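SKOSTSIDE READING ROOM
Book corner and shelving: safety and condition checklist, with comments
Inspection date: 28th December
Previous inspection: October

1. Covers and edges
Check each book for frayed edges, lifting board and exposed corners. Record wear even where the book remains fit for use.
Result: Satisfactory, with comment. The yellow picture book with the boy and the winged fairy on its cover is scuffed along the top edges. The paper coating is worn to a paler tone. Retain in use and review at the next inspection. 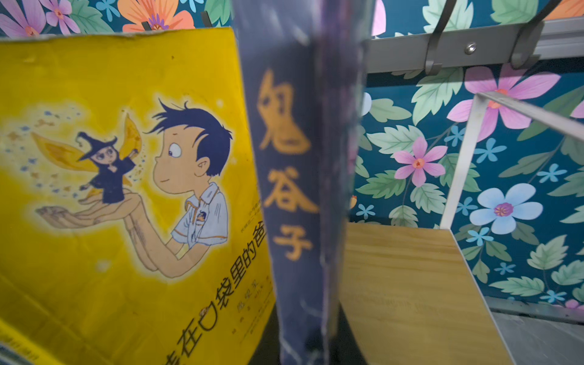

Haltau branch asks that scuffed picture books be covered in clear film before they are returned to the children's stock, as worn coating tends to lift further once it has started. The request is noted and has been passed to the repair bench.

2. Page blocks and bindings
Check for bent corners, loose leaves and uneven page edges. Books with loose leaves are to be withdrawn at once. Bent corners may be pressed under a flat weight overnight.
Result: Action required on one title, form 158.
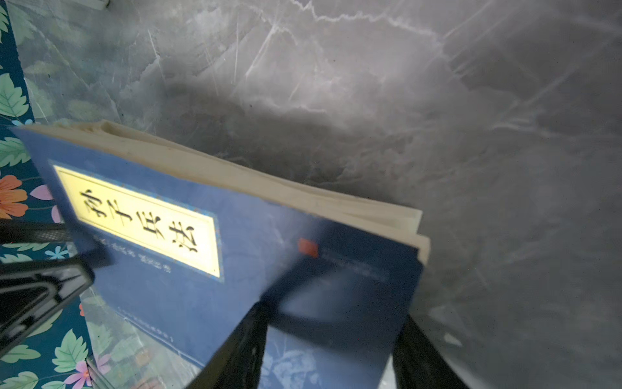
Item 2: 孙子兵法 (The Art of War), blue paperback. Bent corner, pages splayed.

3. Floor and walkways
No book is to be left on the floor in front of the shelf – this applies during sorting as well as at closing. Books are a slip and trip hazard on a hard, smooth surface.
Result: Not satisfactory. Eight books on the floor in front of the two-tier shelf. The upper board held a black hardcover at a lean and the lower tier a yellow book lying flat. Return all volumes to the shelf, heavier ones below.

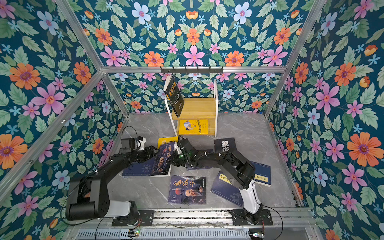 Page 26

4. Hooks and shelf frame
Check that the hook rack is firmly fixed and that no hook is bent outwards. Check that the white metal side frames of the shelf stand level and that the boards do not shift under load. Items left leaning beneath the hooks should be laid flat or supported with a book end.
Result: Comment only. Book ends to be ordered from Brodico.

5. Classical titles
Titles in similar dark blue covers are easily misplaced. Confirm each against the stock list by its title label, including 菜根谭 and the I Ching.
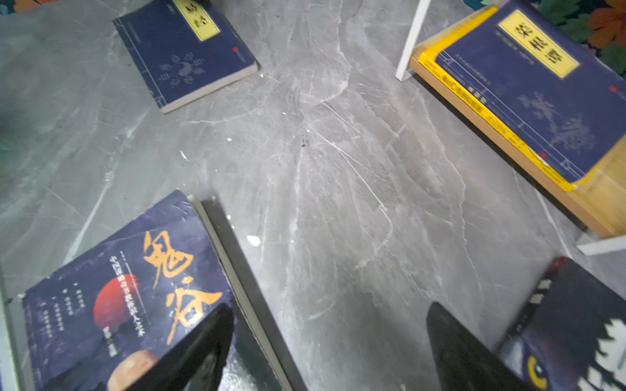
Skostside Reading Room – Stock Care and Premises Team

Both titles are to be checked against the list before reshelving. Items 2 and 3 remain open until signed off by the team.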